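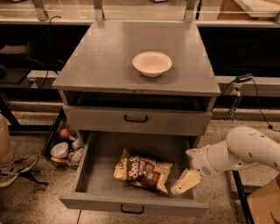
Ardale estrena rincones de merienda en sus salas comunes

El centro de trabajo compartido Ardale ha empezado a colocar pequeños rincones de merienda en sus salas comunes. Cada uno ocupa muy poco sitio: una cajonera gris de dos cajones, un cuenco blanco encima y las bolsas de aperitivos guardadas en el cajón de abajo. La idea salió de una encuesta entre los inquilinos hecha en mayo de 2022, en la que 17 personas pidieron algo de picar sin tener que bajar a la cafetería.

"Queríamos un mueble bajo, que se abriera fácil y que se pudiera limpiar con un trapo", explica Remo Benedetti, encargado de las zonas comunes. El cuenco se queda siempre arriba y se llena con lo que haya ese día. 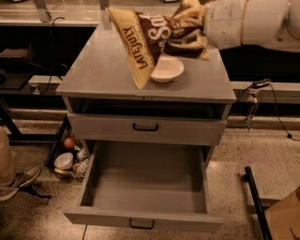
Una bolsa de Late July, inclinada hacia el cuenco blanco.

Las normas caben en una hoja pegada a la puerta de la sala Vernesier, la primera en tener su rincón:

– Servir en el cuenco y no comer directamente de la bolsa.

– Doblar la bolsa abierta y devolverla al cajón inferior.
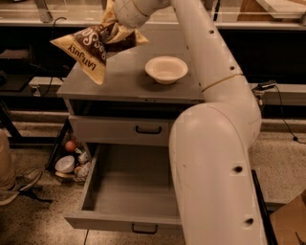 – Cerrar los dos cajones al terminar. El de abajo sale mucho y es fácil tropezar con él.

– Lavar el cuenco al final de la jornada.

Tiina Suominen, que alquila una mesa en la misma planta, agradece el cambio, aunque pide más variedad. "De momento casi todo son patatas y similares – a mí me gustaría ver fruta", comenta. Benedetti responde que lo están estudiando y que el cajón superior podría reservarse para las servilletas.
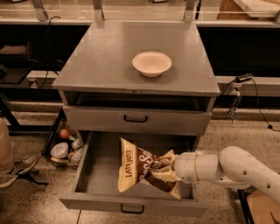 El presupuesto es de 100 euros al mes para reponer los aperitivos, una cantidad que se revisará en junio. Si la prueba funciona, habrá otras 3 cajoneras en la planta de arriba, empezando por la sala Nartey. Las sugerencias se pueden dejar en recepción.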